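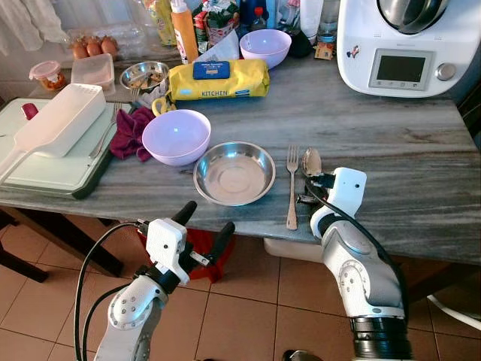

## 4. Before you order – planning a two-arm kitchen station

Read this section before anybody signs a quote. Most of the money that gets wasted on a station gets wasted here, on arms that don't fit the table and grippers nobody priced spares for.

Covers one station: two arms, two grippers, cabling, controller. Mobile bases are in section 7.

### 4.1 Fix the work first

1. Write down the tasks. Real ones – "pick up spoon, put in bowl", not "kitchen help".
2. List every object the arms will touch. Flatware, bowls, cloths, pouches, scissors. Thin metal things lying flat are the hard ones, put those at the top.
3. Mark which objects are wet, greasy or sharp in normal use. This changes the finger choice and the spares budget.
4. Give the list to whoever is quoting. Bagheri and Durton both quote off a task list. Without one you get the default package, and the default package is sized for boxes.

**Note:** Don't tidy the table for the survey. Plan for the clutter you have. Cutting board, packaging, appliance in the corner, all of it eats reach.

### 4.2 Measure the site

1. Measure table height, depth and the length of the front edge. Top *and* underside.
2. Measure from the front edge to the farthest object you need. Add clearance for the elbow, both sides.
3. Check the floor. Tile is fine if it's level. Check for rock at all the feet of the stand.
4. Look under the table. Buckets, bags, chair legs. Anything stored there has to be moved or planned around.
5. Note windows and shiny surfaces. Polished counters and steel bowls throw glare, so ask for a camera trial in your own room, at the time of day you'll be working.
6. Find the outlets. One circuit for the station, not shared with a mixer or kettle.

**CAUTION:** Cables that hang outside the arm can catch on a table edge or a pan handle. Leave slack at every joint but no loops low enough to snag. Price cable clips and sleeves now – they are not in the base package.

### 4.3 Build the budget

Use the Clindham planning sheet if you have it. If not, these lines in this order:

- Arms (pair)
- Grippers (pair)
- Spare fingers – 3 sets minimum
- Stand or base
- Controller and emergency stop
- Cameras and mounts
- Cable sleeves, clips, one spare cable per arm
- Freight and customs
- Install, 2 days on site
- Training, 3 people
- Props and consumables (bowls, forks, cloths, food)
- Contingency

Props look like pocket change. They aren't, over a year. Food gets thrown out, plastic gets scratched, forks walk off. Give it its own line or it ends up on sombody's personal card. Shufen Xu has a filled-in sheet from the Fatness site, ask for a copy.

**Note:** Quote the arms as a matched pair. Buying one now and one next year cost us a firmware mismatch and 5 weeks of downtime.

### 4.4 Choose the grippers

Two-finger is the right start for nearly all tabletop work. Order plain black fingers first, special ones later.

1. Ask the supplier to demo a spoon and a fork, from your own drawer.
2. Have them pick up from flat, then hold upright. Different problem each time.
3. Repeat with a soft cloth and a light plastic bowl.
4. Write down what failed. Attach it to the quote.
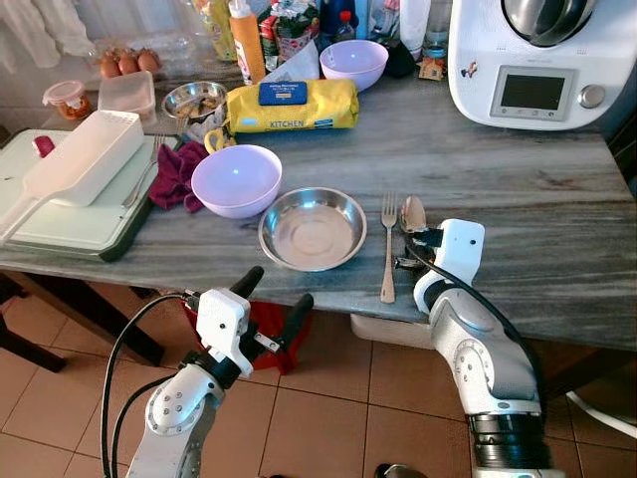 *Fig. 4-2. Both arms at the counter, spoon held in the right gripper.*

If the fork can't be picked up from flat, don't accept "software will fix it" without a date. Vilém Pešek has the wording we put in contracts.

### 4.5 Lead times

- Arms: 7 weeks from deposit
- Grippers: 3 weeks, often ship seperately
- Stand: 2 weeks, local shop
- Controller: with the arms

Want to be running in September? Count back from there and add a week for freight. Orders over the site limit need two signatures – Shirin Moradi, then Hooman Hassanpour. Get on their calendars early.

### 4.6 Check before signing

1. Task list attached to quote.
2. Reach drawing matches *your* table, not a sample one.
3. Spares priced and in writing.
4. Warranty start = install date. Default is ship date, get it changed.
5. Emergency stop location agreed and marked on the drawing.
6. Return terms for the grippers.

**CAUTION:** Don't pay the balance until both arms have run your full task list on your own table. Lab video doesn't count.

Questions on quotes or freight go to Amirhossein Farahani. Unpacking and mounting are in section 5.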